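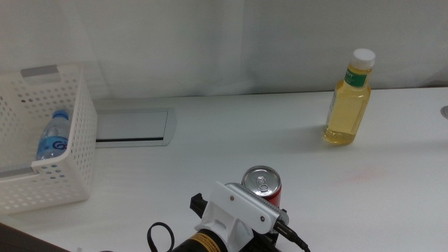 Bottle in the basket, bottle on the table, red can up front by the gripper.

How to hand the drinks sorting over to a robot arm without making your crew miserable

Updated 06/08/2022

I run the returns bench at Ullulora. We pack mixed snack and drink boxes for offices, and whatever comes back to us has to be sorted by hand before it can go out again or get dumped. In May we started giving part of that job to an arm on a table. I've had a bunch of people from our other site ask how we set it up, so I'm writing it all down in one place (and yes, it's long, get a coffee).

What you need before you start

A table you can keep for the arm and nothing else. A basket with low enough sides that the gripper can reach in. A handful of the things you really sort, in the packaging you really get. And one person from the bench who'll be there for the whole setup. I'd put that last one first if I wrote this again! Our first try was done by the Bimum installers on their own, and they set it up so the full basket ended up on the side where we walk.

Step 1. Write down the job as people do it now

I stood at the bench for a shift and wrote down every little thing. We were handling up to 400 pieces on a heavy day, and a lot of what I'd been calling "sorting" was checking dates, wiping stuff off, and asking the next person what they thought. The arm does none of that. It picks up and puts down. So cross out everything else on your list and see what's left, and make sure somebody still has time on the schedule for the part you crossed out.

Step 2. Start with three or four items

Pick shapes that are different from each other. A can, a squarish bottle with a screw cap, a bottle in thin clear plastic. Stand them up with plenty of space between them. Don't throw the whole returns bin at it on day one — we did, and spent the afternoon picking things off the floor.

Clear bottles took us the longest. If yours keep getting missed, try changing the light before you change any settings. A plain pale backdrop behind the table helped us too.

Step 3. Teach the drop

In our setup the basket is on the left and everything gets placed into it. Run one item at a time, slowly, 15 times in a row. If it fails, don't nudge the item to help it out. Put it back where it was and run it again. You want to know what it does when you aren't standing there.

A bottle leaning against the basket wall is fine. A bottle sitting across the rim means your drop point is too close to the edge, so move it toward the middle and redo the run.

Step 4. Agree on who stops it

Anybody can stop it. Put that in writing and say it out loud at the start of the shift. We had folks who were nervous about pausing an expensive machine, and they'd stand there watching it go wrong. Now whoever's closest hits stop and writes one line in the Odero log. No follow-up questions unless they want to talk about it.

Step 5. Change the shift plan, too

This is the part I got wrong. I figured the arm would free up 90 minutes per shift and I filled those minutes right away with other work. Bad idea. For the first few weeks somebody has to refill, clear jams and empty the basket, and that person got stuck doing two jobs. Leave the time open for a month, then look at the log and decide.

We rotate the arm table now, so everyone on the bench knows how to run it. A couple of people love it. One went back to date checks full time and is happier there, and that's fine by me. My wrists are better, I'll say that much.

If you're on the Begum site, your tables are a bit lower than ours, so redo the drop heights from scratch before you copy my settings over. The settings sheet is job 511 in the shared folder.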